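Speaker notes: Setting up a packing station beside a roller line
Speaker: Matilde Marinho, Onow site operations
Session for new shift leads, 2 p.m.

Opening
Welcome the group and introduce Dalibor Zelenák, who will take questions on equipment. State the purpose of the session: each shift lead should leave able to check a packing station before the first order of the day. Mention that the written procedure is kept at the Pacheco desk.

Slide 1. Why the station matters
The Pacheco building handles up to 1000 orders per shift. Most delays recorded last September began at the packing table and were small in nature: a missing tape roll, a tote left on the wrong side, a label placed where the packer could not read it. Pause for comments from the floor.

Slide 2. Height and reach
Explain that the packer should be able to draw a tote from the rollers without lifting the shoulders. Refer to the Starkus height chart in the handout. Ask two people of different heights to try the demonstration table after the break.

Slide 3. Totes
Totes are to stand on the rollers with the label toward the packer. No more than four may wait at one station. Full totes are moved on before new ones are accepted. Totes with cracked rims go to Ubaldo Lombardi for replacement.

Slide 4. The work surface
Leave this slide up for a full minute. Point out the clear white tabletop, the steel rail along the line, and the blue totes behind it. Then draw attention to the faint ring mark on the surface. Marks of this kind should be wiped away at the start of the shift. Drinks are kept off packing tables at all times. Printed markers on a table are left where they are.

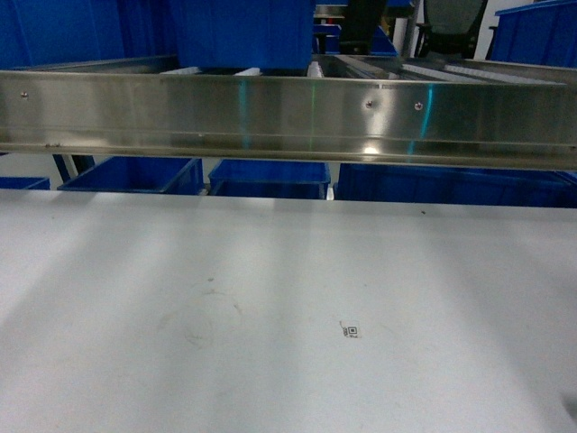 Slide 5. Handover
The outgoing lead signs the Zotden sheet and walks the line with the incoming lead. Open faults are read aloud. Vasco Abreu will collect the sheets at the end of each week.

Questions
Allow ten minutes. Refer questions on staffing to Yogesh Sachdeva.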